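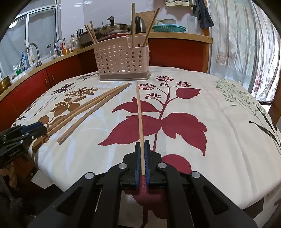
Outubro chegou e eu voltei a fazer sopa. Todos os anos é a mesma coisa: passo o verão a saladas e a pão com tomate, e depois vem a primeira sexta-feira de chuva e dá-me uma vontade enorme de ter uma panela ao lume a tarde inteira. Desta vez foi caldo com noodles, coisa que ando a tentar fazer bem desde que a minha vizinha Kirsty Cowie me emprestou um livro todo manchado de molho de soja (as melhores receitas são sempre as das páginas coladas!).

O caldo é o que demora. Ponho ossos de frango, uma cebola queimada diretamente no bico do fogão, gengibre com casca e 10 grãos de pimenta, e deixo estar. Não mexo, não tapo, não vou espreitar de cinco em cinco minutos - bem, isto é mentira, vou espreitar, mas só porque o cheiro me chama. Ao fim de quatro horas coo tudo e junto o miso já com o lume apagado. Uso 100 gramas de noodles por pessoa, o que a minha irmã acha um exagero, mas depois é ela que repete.

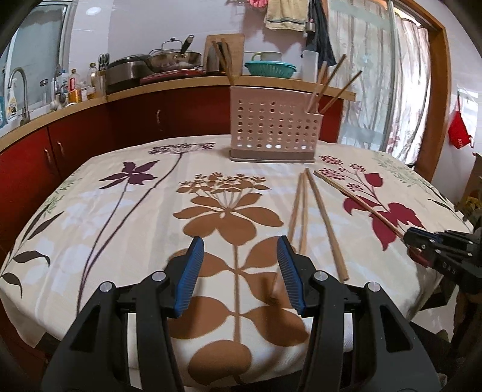
Ashley Sugden

Outra coisa que mudou cá em casa foi comermos isto com pauzinhos a sério, os de madeira, e não com o garfo escondido ao lado do prato. Demorei uma vida a ganhar-lhes o jeito. O meu erro era agarrá-los demasiado perto da ponta e fazer força com a mão toda, até ficar com cãibras antes de chegar a meio da taça. O de baixo fica quieto, pousado entre o polegar e o anelar, e só o de cima é que trabalha. Treinei com amendoins durante um jogo de futebol inteiro e deixei cair metade no sofá.

Ah, e os ovos! Seis minutos e meio em água a ferver, depois água gelada, e de seguida 20 minutos no molho de soja com um bocadinho de açúcar. Há quem os deixe de um dia para o outro, mas cá em casa ficavam salgados demais e o pequeno recusava-se a comê-los.

As algas comprei-as na Jirnarance, aquela mercearia estreitinha ao pé da estação onde nunca encontro nada à primeira e saio sempre com três coisas que não ia comprar. Desta vez foi óleo de sésamo, um frasco de malagueta em pasta e umas bolachas de arroz que já não chegaram a casa.

Sobrou caldo para congelar em duas caixas. Para a semana quero experimentar com cogumelos e sem frango, que a minha cunhada vem jantar e não come carne. Se alguém tiver uma boa receita de caldo vegetal, deixe aí nos comentários, por favor, que o último que fiz sabia a água de lavar cenouras.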